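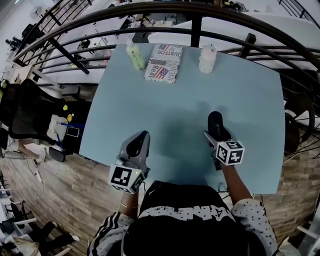 Grippers are robot hands. Most of them don't look like hands at all, no thumb, no pinky. Just two parts that squeeze. At our shop in Drotville we try out lots of them, and the quickest way to try one is to skip the robot arm completely and hold the thing yourself. One in your left hand, one in your right. Then you go after normal stuff, like a plastic bottle with a cap or a flat box, and find out fast what's easy and what's awful. The white cubes with the black square patterns are markers. More on those in a minute.

## Why hold it yourself?

Try this. Pick up a pencil. Easy, right? Now pick it up with two spoons. Not so easy! Your brain knows everything about fingers and nothing about spoons.

A gripper is kind of like the spoons. It can't feel if the bottle is slippery. It can't wiggle a pinky underneath. So a person practices with it first, and the person figures out the tricks. Come in from the side. Go slow at the end. Don't squeeze a box by its corners, it spins.

Later a computer can study how the person moved and try to copy it.

## OK, the cubes

The patterns on a marker are like a name tag that a camera can read. Camera sees the squares, computer says "that's the left one, and it's tipped over a bit." If the squares look small, the gripper is far away. If they look squished, it's turned.

Why a cube and not a sticker? A sticker only works when it faces the camera. Turn your hand and poof, gone. A cube has lots of sides so theres usually one showing.

You still have to be careful where you put your sleeve. Cover the cube and the computer has to guess.

## Two kinds of finger pads

The pad is the part that touches the thing. We compared two kinds this winter, and we call them Cilora and Leltier (those are just our names for them, long story).

**Cilora.** Curved and bendy. Wraps a little around round stuff. Good on bottles. Bad on thin flat things, the curve gets in the way.

**Leltier.** Straight and stiff. Great for a box. On a round bottle it only touches in a skinny line, and then the bottle rolls right out and somebody has to crawl under the table.

We did 310 pickups with each kind. Same objects, same people, same table. That part matters a lot! If I test one pad on a bottle and the other on a wet bar of soap, I haven't learned anything about pads. I learned that soap is slippery.

Cilora won on bottles. Leltier won on boxes. So no champion, sorry. Branwen Mathias, who runs the tests, wants a pad that's bendy at the tip and stiff at the back. She has drawn 7 of them so far. One looks like a duck.

## Test grippers at home

You need:

- 2 wooden spoons
- 2 rulers
- an empty plastic bottle with the cap on
- a small box, like from crackers or tea
- a friend to keep score

What to do:

1. Put the bottle and the box at the far side of a table.
2. Hold one spoon in each hand. Pick up the bottle, bring it close, set it down standing up.
3. Do it ten times. Your friend writes down every drop.
4. Same thing with the box.
5. Now do all of it agian with the rulers.

Which tool was better for the bottle? Which for the box? Did you get better as you went along? If you did, thats a problem for your test, because the rulers went last and got the practiced version of you. Swap the order and see if the scores change.

## Words to know

**Gripper:** the part of a robot that grabs.

**Finger pad:** the bit of the gripper that touches things.

**Marker:** a pattern a camera can find and read.

Next time: Shboul, our oldest robot arm, and why it can't open a jar.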